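I put this list together over a couple of winters because I got tired of digging through three different spreadsheets every time somebody wanted to know what we had on the shelves. So now it's one file, `bones.csv`, with this README next to it, and you're welcome to it.

It covers the animal bones from the Vosside dig, mostly kitchen scraps out of two old farm pits. Cow, sheep, pig, plus a surprising amount of goose (I love the goose!). There are 941 rows, one per bone or piece of bone, and 657 of them have a species filled in. The rest say `unknown`, and please leave them that way unless you've had the piece in your hand.

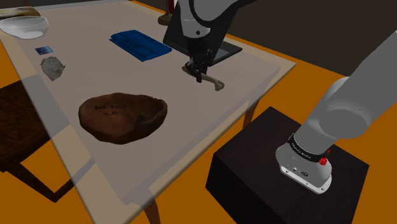 **Falton Local History Club, Finds Group**

## What's in the file

- `find_no`: the number inked on the bag. Leading zeros matter, so don't let your spreadsheet program eat them. Mine did, twice.
- `pit`: A or B. The old notebooks call these "north" and "the muddy one."
- `species`: plain names only, no Latin. I know, I know.
- `part`: which bone it is, such as thigh, shin, jaw or rib. Long bones get `left` or `right` in the next column if I could tell.
- `length_mm`: whole bones only. Blank means broken, or that I ran out of evening.
- `marks`: cuts, burning, gnawing. Dogs got to a lot of pit B.
- `box`: where it lives now. The Engebretsen boxes are the gray ones on the bottom shelf, and they're heavy, so bend your knees.

## How I sorted long bones

I always start with the ends. A shaft on its own can fool you, especially with sheep and goat, and I've changed my mind on plenty of those. Look at how wide the knobby end is, whether there's a hollow in it, and how quickly it narrows into the shaft. Then turn it around and do it all again from the other side before you write anything down. If you're still going back and forth after ten minutes, put `sheep/goat` and go get a coffee.

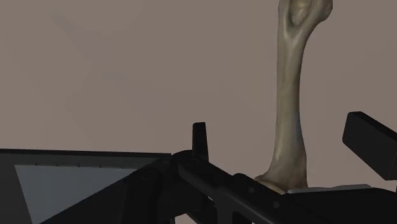

## Known problems

- Ribs are a mess. I gave up on species for nearly all of them.
- Some pit A bags were relabeled before my time and the old numbers are gone. Those have `R` at the end.
- Lengths taken with the old Plemex calipers read 2 mm long. I've fixed the ones I could trace, and the others have `check` in the notes column.
- Find numbers from 1,000 up are loose teeth and live in a separate file that I haven't typed up yet. It's on my list for December.

## Using it

Help yourself for school projects, talks, whatever you like. Just say it came from the club and mention which pit, as the two really don't mix well. If you spot a mistake, open an issue with the find number in the title, or catch me on a Friday night when the store room's open. I'll have the kettle on.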